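Forum > Writing and Publishing > Works in Progress

Thread: Switching tense in book two, will readers mind?

Noiphan
Book one of my series is past tense, third person. I'm 3,436 words into book two and it keeps coming out in present. I've changed it back twice and the chapters go flat each time. Has anyone published a series where the tense changes between books? Did you get complaints?

inkwell_jo
I'd leave it in past. People who read them back to back will notice on page one. I gave up on a series once for exactly this.

Kamach
Disagree with Jo. Most readers stop noticing after a chapter. What they do notice is slipping between the two in the same scene, which you will do if you keep converting drafts. Pick one and write 2,000 words without going back over them.

Noiphan
Thanks both. I did try that over the weekend and stopped at 400. The narrator is also older in this one, if that makes any difference. 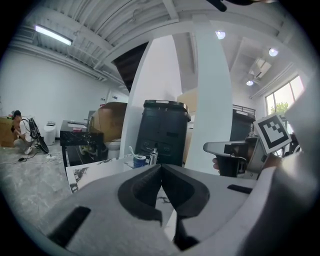

Re: Switching tense in book two, will readers mind?

Kittipong Khamphan
It makes a big difference. If she is older and looking back, past tense is the natural fit. If book two happens to her as she tells it, present is fine. Is there a gap in the story between the two books?

Noiphan
Yes, she's 30 now and has moved back to Stendness. Book one ends when she leaves school.

Kittipong Khamphan
Then you have a clean break and I'd use it. Start a new part, put the place name at the top of chapter one, and go with present.

inkwell_jo
A gap doesn't change what the reader was sold. Same series, same cover style, same narrator. I still say past.

Kamach
Jo, plenty of series change narrator completely and people carry on reading. Tense is a smaller change than that.

inkwell_jo
A new narrator is announced on the back cover. Tense isn't.

Aditby
Could you do the opening chapter both ways and give it to two people who have read book one? Don't tell them what you're asking about. My group did this with my prologue and I ended up cutting it.

Noiphan
I can do that. My sister has read it and so has someone from work. I'll post what they say on Monday.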